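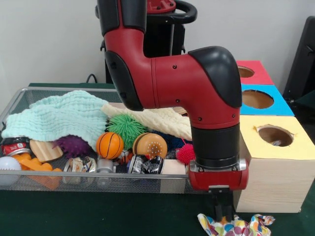

Posted by Elin Morgan, 2023-03-16
Board: Store Histories > Variety and Dime Stores

Irkley's second store: why Front Street?

I'm putting together a short history of the Irkley variety stores and I'm stuck on the second one. The first store was on Market, two doors from the bank, and everyone agrees it did well. Then they opened the next one down on Front Street, which was mostly feed dealers and a hotel. It closed after 10 years. The Market store lasted 53.

Does anyone know why they picked Front? The family papers skip right over it. There's one letter that says "the lease is signed and Father is satisfied" and that's all I have.

----
ledgerman
The depot. Passengers came off the train and walked up Front to get anywhere else. On paper it was the busiest sidewalk in town. A lot of chains made that same bet.

----
tincounter
I don't buy the depot story. People getting off a train with bags don't stop for hairpins and saucers. My grandmother worked the candy counter at the Front Street store and she said the trade was farm families on Saturdays and very little the rest of the week. I think it was cheap rent.

----
ledgerman
Cheap rent compared to what? Do you have a figure?

----
tincounter
Elin would know better than me. I recall seeing $65 a month somewhere, for the ground floor and the cellar.

----
Elin Morgan
The $65 is right, it's in the county lease book. I don't have the Market Street rent for the same year. The bank owned that building and its records are gone as far as I can tell.

----
Falcão
You should look at who else was in town. Grurkness opened across from the courthouse that January and they would have wanted the same corner lots. If Grurkness already had the courthouse side and Irkley's had Market, Front was what was left. I went through the city directories for the Nudinia book and saw the same thing there. The second chain in took the good corner and the first one got pushed out toward the tracks when it tried to expand.

----
ledgerman
Grurkness was a dry goods house when they opened. They didn't carry five and ten lines until later. I wouldn't call them competition for the same customer.

----
Falcão
They had a notions counter from the start. It's in their opening ad.

----
ledgerman
A notions counter isn't a variety store.

----
Falcão
It is if you're the one selling notions up the street. Either way they needed the same kind of building, wide front and no steps. There weren't many.

----
oldsashweights
The steps are a good point. The Front Street building is still up and the door is level with the sidewalk. The empty lots on Market all had two or three steps because of the grade. Every store manual I've read says no steps.

----
Elin Morgan
That's useful, I hadn't thought about the grade. Falcão, do you have the date of the Grurkness ad? I can pull the newspaper at the library if I know which week.

----
Falcão
I'll have to find my notes. It was page 2, lower left, with a drawing of the building.

----
tincounter
I still say rent.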